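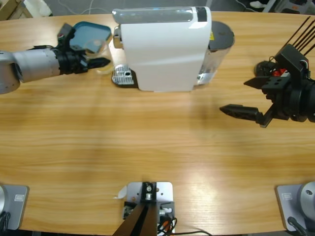
Making an espresso with a capsule machine takes a person one hand and very little thought. At Mileo's workshop in Trotcombe it takes two arms, a planner and 1139 lines of what Caradog Penry calls "the polite bit".

The polite bit is the code that decides who goes first. Each arm has its own plan, and each plan is sensible on its own terms, in the way that two people meeting in a doorway are sensible. Penry's first version let both arms give way. They gave way for 11 minutes, until somebody went to lunch.

The current version, named Wistusik for reasons lost to a group chat, hands out space in small bookings. The left arm books the air by the spout; the right waits its turn out over the table. If a booking isn't used within 500 milliseconds, it lapses — a rule Penry would like to see applied to meeting rooms.

Perception is the sulkier half. Flurina Kuster came over from Fankhauser to work on it, and has spent most of February on glass. A clear cup, to a depth sensor, is largely a rumour. Her fix is to stop asking where the cup is and ask where the fingers closed, then work back from there. She tested it on 909 recorded grasps before letting it near a live one.

Kuster drinks tea. Penry has asked her what it would take to add a kettle, and she has asked him to put it in writing.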